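Household Robotics, Session 11: Can a machine do the chores yet?
Handout to go with the talk. Saturday group, 2/4/23

Right, so last week we got stuck on the dishwasher question and ran out of time, and I promised I'd start from something smaller. Flowers, then! Kumiko Hirano suggested it, and I've been pinching her idea ever since. She used to do the displays at a hotel in Wonham and reckons that putting stems in a vase is the job people always think is easy until they try to write down how they do it.

Have a go before you read on. Write the steps for taking one stem off a pile and standing it in a vase, as if for someone who has never seen either. Most people's first try has two steps in it. Byung-chul Koo's had 24, and he still forgot to say which end goes in the water.

What makes a stem hard

A box is kind to a robot. It has flat sides, it stays the shape it was, and if you grab it a bit off centre you still have the box. A stem is thin, it bends, and there's a great heavy head on one end that swings about when you lift the other. Leaves get in the way of the fingers and they also get in the way of the camera (two different problems, please keep them apart in your notes). Then the flower has to end up facing somewhere sensible, so how you hold it at the start matters for what you can do with it at the end.

People mostly use artificial flowers for this sort of work, and I would too. Real ones bruise and wilt, and by the afternoon you're testing on a different object from the one you had in the morning. The price you pay is that fake stems are often stiffer than the real thing, so be careful when somebody shows you good results on plastic and starts talking about florists.
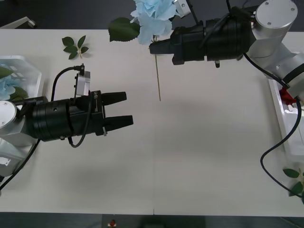 Fig. 1. Two arms and an artificial hydrangea, its stem hanging down by the right-hand gripper.

Look at the grippers before you look at the flower. The left one has two tapered fingers and that's your lot: no palm, no thumb, nothing to roll a stem with. When you or I pick up a flower the wrong way round, we twiddle it in our fingers without thinking. With a gripper like that you generally have to put the thing down and take it again, or pass it across to a second arm, and every pass is another chance to drop it. Notice too that both grippers carry their own little camera block. A view from the wrist is lovely for the last bit of a reach, but a big leaf can fill it.

So, can they do it?

My honest answer is "sometimes, on a tidy table, with somebody standing by". Eun-seong Ji thinks I'm too gloomy and we had a good long argument over it in November. Her point is that a slow machine is fine if it works while you're asleep. Fair enough! But then it has to cope by itself when a stem slips, and noticing that you've dropped something is a skill of its own.

Ask these whenever you're shown a clever video:
Is it playing at normal speed?
How many tries did they film?
Was a person steering the arms, or was the machine deciding for itself?
What happens if you move the vase a hand's width to the left?

For next time

Pick a chore from your own kitchen or workplace and write half a page on the single worst moment in it. I don't want the whole job, only the bit where you'd expect a gripper to come unstuck. Pairs are fine. Manuela Colombo has already bagged duvet covers, so choose something else, and bring the object along if it fits in a bag.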